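Rahel Marti had been folding for Huvton for 2 years and held firm opinions on bins. A lid, she said, was a promise. The firm sold storage to people who owned too much, and at the Hitham show on 2nd August she was to make one green-grey garment look worth keeping.

"It creases," said Lahtinen.

"It has character."

"It had character in June. Now it has creases."

She allowed herself 30 seconds for the sleeves and 60 for regret, then asked whether anyone had moved the spray bottle.

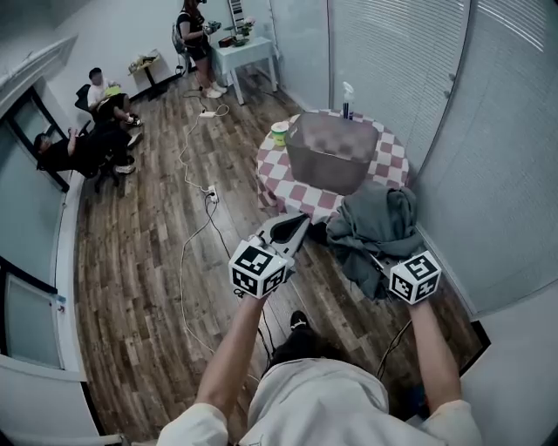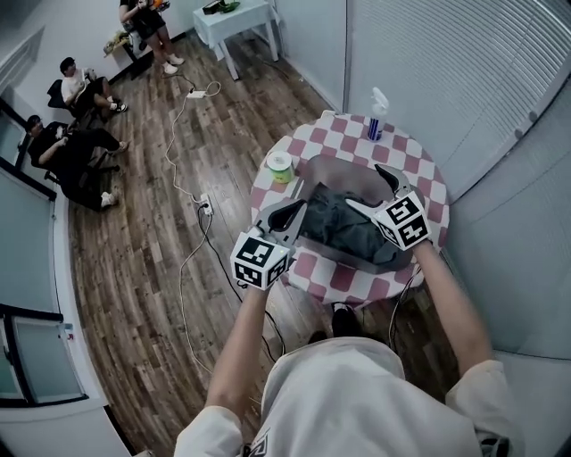

The cloth and the pink-and-white table.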